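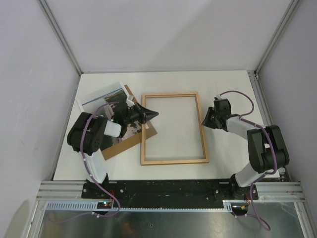 Drultham Bench Cell

The Drultham Bench Cell is a two-arm robotic workstation sold as a kit by Traltent, a maker of laboratory automation equipment. It is intended for small-object handling, light assembly and the recording of teleoperated demonstrations. The product consists of a framed table with walls on three sides, a pair of robot arms fitted with two-finger grippers, a control package and a set of task props. It was designed by a group led by Eglė Ķēniņš and replaced the company's earlier single-arm bench, the MacLeod.

Design

The cell is built around a white rectangular tabletop inside a gray three-sided enclosure. The structure uses grooved aluminum profile, which allows brackets and accessories to be fixed at any point along a rail. The front is left open and carries a black mounting strip to which both arm bases are attached. The walls can be removed without disturbing the arms, although the manual advises a fresh calibration afterward.

Both arms are mounted on the same side of the table and reach toward the back wall. Their working areas overlap in the middle of the tabletop, and most of the supplied tasks are laid out there. The links are white and the elbow housings black. Purple cable follows the outside of each arm and is left with slack at the joints. Early users criticized this arrangement, as a loop of cable can catch on a tall object when the elbow folds. Traltent kept the external routing on the grounds that a damaged cable can be replaced without opening a joint.

Slotted cable channel and control electronics sit below the mounting strip. A board with a green light is fitted on the left side, next to the channel, and a second board is placed under the right base.

Grippers

Each arm ends in a black gripper with angular linkages and tapered fingers. The narrow tips are meant for picking up thin stock from a flat surface, such as card, photographic prints and small rails. They are less suited to round or heavy items, for which Traltent sells a wider padded finger. The two types are exchanged with a single hex key, and the control software must be told which type is fitted before the arm is homed.

Software

The cell is operated through Gosix, a control and logging program supplied with the kit. Gosix runs on a separate computer and stores joint positions, gripper commands and camera video on a common clock. A session is divided into episodes, each started and stopped by the operator with a foot switch. Episodes can be marked as complete, partial or discarded, and a short note can be added to each.

The base license stores up to 1000 episodes per project. The limit can be raised by purchase, but projects cannot be merged once recording has begun. Grímur Bundgaard, who wrote the logging layer, has described the rule as a safeguard against mixing data taken under different calibrations – a position disputed by several customers who run more than one cell.

Task props

The kit is shipped with trays of everyday objects grouped by difficulty. The best known is the picture frame set, which consists of a light wooden frame, a brown backing board and large printed photographs with white borders. The parts are placed separately on the tabletop, and the operator is asked to assemble them using both arms. The frame has a narrow inner lip, and the print and board may be laid down at an angle so that they must be turned before they will fit.

The task is listed in the manual as advanced. One arm is normally used to steady the frame at its outer rail while the other handles the print. Sliding the print to the table edge is permitted, but the manual warns that repeated use of this method wears the corners. Replacement prints are sold in packs.

Other trays cover cup stacking, cord winding, lid closing and the sorting of flat hardware.

Versions

Three versions have been offered. The first, model 600, was supplied without walls and was aimed at teaching laboratories. Model 1401 added the enclosure and the front cable channel. Model 1880 has the same table and arms as the 1401 but includes a revised power supply and a quieter fan. Upgrade parts for the 600 were available for a limited period and are no longer listed.

Reception

Bernadette Hervieu, reviewing the 1401 for a trade newsletter in July, rated the stiffness of the frame highly and found that the arms returned to their home position consistently over a full working day. She considered the manual poorly organized and noted that the instructions for cable replacement were split between two chapters. Trinidad Robles compared the cell with a locally built bench of similar layout and concluded that the kit saved assembly time but offered little advantage to groups that already had a machine shop.

The plain gray walls drew mixed comment. Jade McIntyre, a technician at a training center that used two of the cells, reported that they simplified lighting but showed marks easily. Traltent later added wall panels in a darker finish to its spare parts list.

See also

Gosix file format
MacLeod single-arm bench
Teleoperation
Two-finger gripper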